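By Ajith Bangera
September
2 comments · 14 shares

3. What people mean when they say a packet is "easy to open"

Before we get to the diaries themselves, it is worth spending a little time on the phrase that started the whole project, because it caused us more trouble than we expected. In the first round of the Fernby survey we asked people, quite innocently, whether the snacks they bought were easy to open. Of the 1429 people who sent the form back, a good many ticked "yes" and then wrote something in the margin that pointed the other way entirely. One woman ticked "yes" and added that she kept a pair of sewing scissors in the bread drawer for the purpose. A retired bus driver ticked "yes" and explained that his grandson did it for him. We became very fond of these margins, and in the end we learned more from them than from the boxes.

It seems that for many of our older readers, "easy" describes the whole arrangement they have made with a packet over the years, scissors and grandsons included. The packet is easy in the way that a stiff front door is easy once you know to lift the handle a little. This matters for anyone who designs wrapping, and it matters for the people who write surveys too, and we include ourselves in that. In the second round we dropped the word and asked people to tell us what they did, step by step, the last time they opened something small.

Small packets turned out to deserve a section of their own. We had gone in thinking that jars would be the great enemy, and jars do come up often, but people forgive jars. A jar has a lid, everyone knows where the lid is, and there is a good deal of family lore about hot water and rubber gloves. A small soft packet gives you far less to go on. The seal may run along the top or down the back, the notch (if there is one) may be on either side, and the whole thing slides away across the table while you are looking for it. Several diary keepers in Vendanside used the same word for this, "chasing," and we have kept it in our coding scheme with thanks to them.
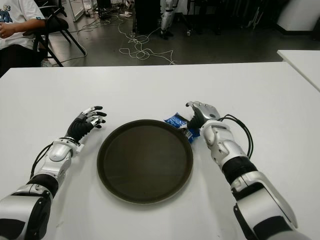

Figure 2. A small packet in blue plastic, beside a tray on a white table.

The diaries were kept by 608 of the people who had answered the first form, and they were asked to write down every packet they opened at home over 2 weeks. Some wrote a line each time and some wrote half a page. We did not ask them to keep to any style, and I am glad of it, since the long entries are full of things we would never have thought to ask about. We learned who in a household opens the crackers, where the rubber bands live, and how many people save the last biscuit in a packet so that they will not have to open the next one until morning.

Three habits came up again and again. The first we call anchoring, where a person holds the packet down against a table, a countertop or their own lap before pulling at it. The second is handing over, where the packet goes to somebody else in the room, often without a word being said. The third is decanting, and it was the one that surprised us most. People who decant will set aside a quiet half hour after shopping, open everything at once and tip it into tubs and tins with lids they trust. One man in Maeng does this with the radio on and says he looks forward to it all week.

Decanting does have a cost, and our readers were frank about it. The date goes out with the wrapper, and so do the cooking directions and the list of what is inside. A few people cut out the useful panel and tape it to the tub, and one couple keeps theirs in a recipe box, filed by letter. Most trust to memory. We had not planned to look at food labels at all in this study, but after reading these entries we went back and added a short set of questions on them, and the answers are given in Section 5.

We also looked at whether sore or stiff hands made a difference to which habit people chose. Here we leaned on the Osteo checklist, a one-page form that asks about everyday tasks such as buttons, keys and faucets. People who reported more trouble on the checklist were more likely to hand over if they lived with someone, and more likely to decant if they lived alone. Anchoring was common in every group, and plenty of people with no hand trouble at all described leaning on a packet with the heel of one palm while tugging with the other hand. We would be wary of reading too much into this, as the checklist was filled in at the end of the diary period, when people had packets very much on their minds.

The next section takes up the matter of scissors, including where they are kept.

Contact the author through the Fernby project office | © Fernby | Back to top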